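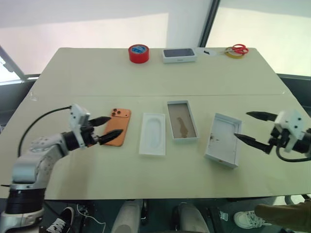 An orange smartphone lying face down on a cream tabletop.

Zirnard to reissue Skisley Regency titles as corrected e-books

Zirnard will begin releasing corrected digital editions of the Skisley Regency line in May, the publisher said Monday. The program covers 49 novels that have been out of print in paperback and available only as scanned e-books of uneven quality.

The existing files were made from printed copies by optical character recognition. Readers have reported missing scene breaks, chapter headings merged into body text, and errors in proper names. In one title, The Bilovel Inheritance, the hero's rank changes from viscount to baron in two chapters where a damaged page was keyed in by hand.

Zirnard has logged 641 corrections in the first batch of four books. Most concern punctuation, chiefly closing quotation marks dropped at the end of dialogue. The rest are split words, wrong italics and lost scene breaks. The wording of the novels has been left as first published, including period spellings and forms of address that the authors used inconsistently.

"A missing scene break in a romance is a real fault — the point of view changes and the reader has no signal," said Simão Sequeira, who manages backlist production at Zirnard. "We checked every break against the first printing."

The new files use reflowable text with a linked table of contents. Letters exchanged between characters, which appeared as page images in the older versions, are now set as text and will resize with the reader's chosen font. Family trees remain images but carry a text version at the back of each book.

Series order will also be revised. The Lazăr Sisters novels were numbered by date of publication, which placed the prequel last. Zirnard will keep that numbering on the title page and add a second list, arranged by the dates of the story, in the end matter.

Customers who bought the earlier e-books will receive the corrected files at no charge where the retailer supports updates. Highlights and notes may shift in the new version — Zirnard advises exporting them first. Prices for new buyers are unchanged. No paperback reissue is planned, and audio rights are held separately.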